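The Bag Station

The arms came in June, on a cart, under a gray sheet. By lunch they were bolted to a rail at the end of the packing room, and by the next morning the supervisor had put a strip of yellow tape on the floor to show us where to stand.

I had been at Loltell 21 years. I packed gift orders, the small ones – a few drinks, something to wear, something sweet, all of it in a paper bag with a rope handle. You learn where the weight goes. Cans stand at the bottom with the tops up, or the bag leans and the customer gets a torn side.

There were 71 of us in that room when I started. When the arms came there were nine, and after that there were two.

The other one worked the far table. She had been trained on the Okano line in Plurnberg and she was faster than me. She didn't like the arms. I didn't mind them. They were slow at first and they let go of things too early. I would set the bag upright and step back behind the tape, and they would start again.

My job had a new name by then. I was a bag attendant. I opened the bags, put them on the mat, and pressed the button. When a bag fell over I pressed the other button. A screen kept the count, and on my best day as a packer I had never come near what it said at the end of a week, which was 3,903.

The pay was the same. I told my husband that and he said, well, then. I said yes. But my hands felt strange in the evenings. They used to ache and now they didn't, and I would sit at the table folding the mail into smaller and smaller pieces.

One afternoon a man from Bhat came to adjust the program. He asked me how I used to do it, so I showed him. I held the rim with my left hand and put the cans in with my right, back one first. He asked me to do it again, slower. I did it for him most of that afternoon, and he typed the whole time.

The next day the left arm stayed back by the clothes rack while the right one worked. It put the back can in first.

I watched it do that for the rest of the shift. Then I clocked out and drove home with the radio off.

Recent stories
Salt on the Back Steps
The Night Ferry
What the Plumber Left
Two Keys
A Room over the Bakery

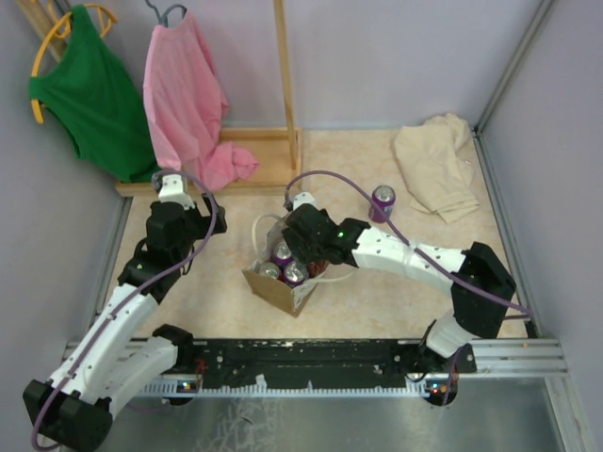
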